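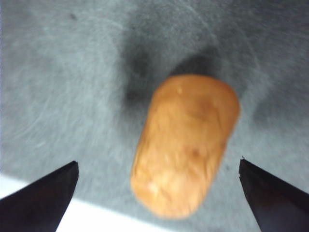

4.3 Teaching the wrist camera to ignore shadows

Grinik finds objects by outline, and a soft dark shadow on a grey mat has an outline too. Left to its own judgement, the software will cheerfully plan a grasp on one. Set the shadow filter before you run any picking job.

Before you start: Vullow driver loaded, arm in Hold, lid of the stop button up.

1. Open Perception > Wrist and choose Live.
2. Put one object on the mat, between the open fingers and slightly ahead of them.
3. Set Exposure to 3000. If the picture smears while the arm is moving, drop it to 1000 and raise Gain by 2.
4. Press Mask Fingers. Both fingertips should turn green. If the object turns green as well, move the arm back and press again.
5. Drag Shadow Reject up from zero until the outline hugs the object and lets go of the dark patches beside it. On our Caltport bench this happened at 52. Yours will have its own opinion.
6. Turn the object a quarter turn and check the outline again.
7. Press Save to Profile. Closing the window does not save, whatever the tick in the corner seems to promise.

Note: Keep bright table edges out of the search area. Auto Exposure admires them and neglects everything else, so leave it off.

Note: Lumpy items such as potatoes give a slightly different grasp angle on each look. Set Angle Source to Average.

CAUTION: Test Grasp moves the arm at once. There is no "are you sure?" box. Fumiko Sakamoto has asked for one every September and it remains on the list.

If the outline flickers, see 4.4. Users of the Hirose plug-in should skip to 4.6.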